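Course handout: Open lab visit at Ulteck
Robots for Everyday Tasks, unit 4 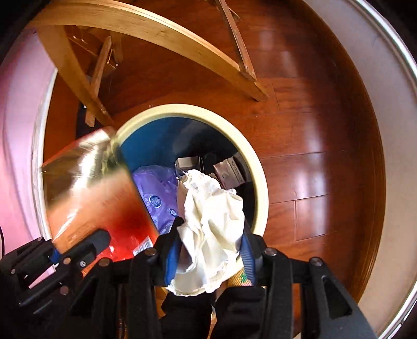

Before you go

The visit runs one afternoon in December. Meet at the main entrance on the Marard side of the building at 15 minutes before the hour. The side door by the bike racks is locked during open days, so please don't wait there. Bring a notebook, wear closed shoes, and leave large bags in the lockers on the ground floor.

Read the chapter on grasping again, especially the part on soft objects. You'll get so much more out of the demonstration if the words "contact", "slip" and "release" already mean something to you!

What the lab is working on

The Fustholm project is about tidying up at home. Picking up, carrying, dropping in the bin, putting back on the shelf: small jobs that most of us do without looking. The lab collects its demonstrations with hand-held grippers. A person holds the tool, does the job with it, and the camera on the tool records what the jaws see. The recordings are then used to train a policy for a robot arm carrying the same kind of jaws.

I love this way of working (you may have noticed in lecture 3). There is no arm to program while you record, the tool goes wherever a person can go, and you can work in an ordinary room with a wood floor and a chair in the way. The price is that every wobble of the hand ends up in the data too, and we'll come back to that in the lab report.

The trash task

Watch this one closely. The picture on the first page is from it: white cloth between the jaws, bin underneath. It looks like the easiest job in the world until you try to write it down as steps.

Try it before the visit. Where does the task begin, with the cloth on the floor or with the hand starting to move? When is it finished? A crumpled cloth has no fixed shape, so the jaws can close on a fold, an edge or a thick bunch, and each of these hangs differently on the way to the bin. The frayed edge is a nice extra problem, as loose threads may catch on a jaw after it opens.

Then there's the bin. Its contents are different from one recording to the next, and a full bin asks for a different height of release than an empty one. In the picture there is already a crumpled purple bag in there, along with a flattened gray box. A policy that has only seen empty bins will have a hard time with that pile. Ask the lab staff how they vary the filling. They have strong opinions on it and it's great fun to get them going.

Numbers for your notes

The trash set had 668 recordings when this handout was printed. The goal for the set is 1000, and 2000 for all the tidying tasks together. Recordings in which the item misses the bin are kept and tagged separately. Think about why you might want them.

Trying the gripper yourself

Each group gets 15 minutes with the tool. Take turns, and let everyone do at least one pick with a soft item and one with a stiff item such as a small carton. Squeeze slowly. Most people close the jaws far too fast the first time, me included. Look at the item and the target, and keep your free hand out of the camera's view.

While you wait for your turn, write down what the person holding the gripper does just before letting go. Do they pause? Do they lower the jaws past the rim or drop from above? These small habits are exactly what the policy will copy.

The Mujić table

At the back of the hall you'll find the Mujić wrist mount taken apart on a table. You may pick up the pieces. Compare the pads on the two jaws and sketch one of them with the direction of the squeeze marked.

To hand in

One page per group, plus the sketch. Describe one pick and one release that you watched, in your own words, with the start and end of each clearly stated. Add one thing you would change in the way the recordings are made. Bring it on paper to the next session, and put your group number at the top right.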